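Visit Open Day Questions Getting Here Contact

Visit > Open Day > Questions

3 min read

Flusdale open day: what we get asked

What am I going to see?
Two robot arms, run in short sessions. If you want a factory floor with things flying down a line, you'll be let down. Most of a session is small movements and waiting.

Is it worth the drive?
Depends how far. From Pinska, sure. Across the state for this alone, we wouldn't.

Will the robots do my dishes in a few years?
We've heard that promise before and don't repeat it. At the July session the arms made 315 grasp attempts, and we logged the misses along with the hits. The full log has 822 entries and you can read it at the desk. Please do, before you believe any highlight reel, ours included.

Is the demonstration rehearsed?
The task is picked ahead of time. The moves aren't polished for visitors. Ask the operator when a person is steering and when software is. If the answer is vague, ask again.

Why is the room such a mess?
Clean tables flatter robots. We'd sooner you saw them near boxes and packaging, the way most people's storage corners look. 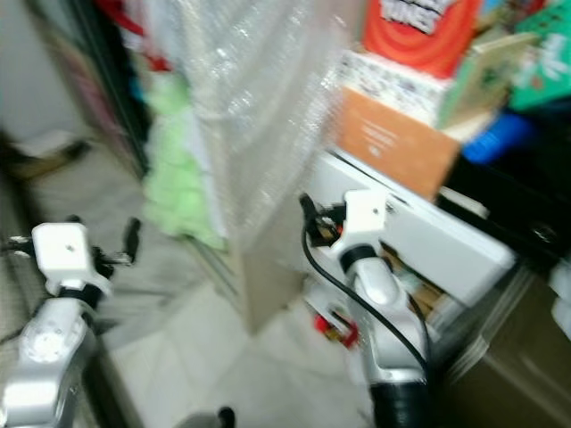 Both arms at work, with the bubble wrap hanging between them.

Are they fast?
Slower than you at nearly everything. Blurry pictures make any machine look quick, so go by a clock.

Can I touch the arms?
No. Stay behind the tape, even when they look parked.

Can children come?
Yes, with an adult. Kids under six tend to be done in three minutes.

What's the Maturau trial people mention?
A longer test using the same kind of task. There are no results yet, and we'd be wary of anyone quoting some.

Do I need a ticket?
It's free, but sign up through the Vishwakarma front desk. Sign-up closes Wed 19 March. If you can't make it, please cancel so the spot goes to someone else.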